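Home Docs Downloads Changelog Contact

# Povodel household paper goods list

Povodel is a small table of paper goods that people buy for home: tissues, kitchen rolls, napkins, toilet paper, baking paper. It has 532 rows, one row for each product and pack size. I made it to compare unit prices between shops, and later other people asked for a copy.

## Files

- `items.csv` – the main table
- `shops.csv` – short codes for the shops
- `notes.txt` – corrections, newest on top

## Columns

- `item_id` – number, never used again after a row is deleted
- `kind` – one of the words in the list above, in singular
- `sheets` – sheets in one pack, as printed on the pack
- `ply` – layers, empty if the pack does not say it
- `price` – shelf price without loyalty discount
- `shop` – code from `shops.csv`

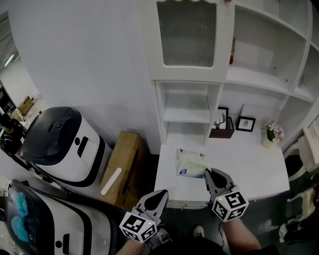
The field `sheets` needs some care. For pocket tissues sold in a bundle, I write the sheets of one small packet, and the number of packets goes to `bundle`. In the first version these two were multiplied together, so old files and new files cannot be joined directly. Please use the script `Mollico` in the tools folder for converting them. It reads the old table and writes a new one, and it stops if a row has no bundle size.

## Where the prices come from

All prices were written down by hand in the shops, mostly on Friday afternoon. The shop chain Zupan gives 127 of the rows. Online prices are not included, as delivery cost makes them difficult to compare.

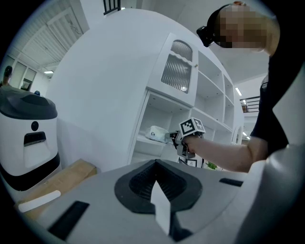
If a product was sold out but the label was still on the shelf, the price was kept and `stock` is set to 0. Unit price is calculated for 100 sheets and rounded to two decimals.

## Known problems

- 35 rows have no `ply` value.
- Kitchen rolls are sometimes measured in meters and not in sheets. These rows have `sheets` empty and `length_m` filled.
- Lotion tissues and normal tissues are under the same `kind`. I want to separate them in the next version, planned for July.

## Use

You can use the table freely, also in teaching. Please mention Povodel and the version number.

Contact: Ererent data page, form "Corrections" | Back to top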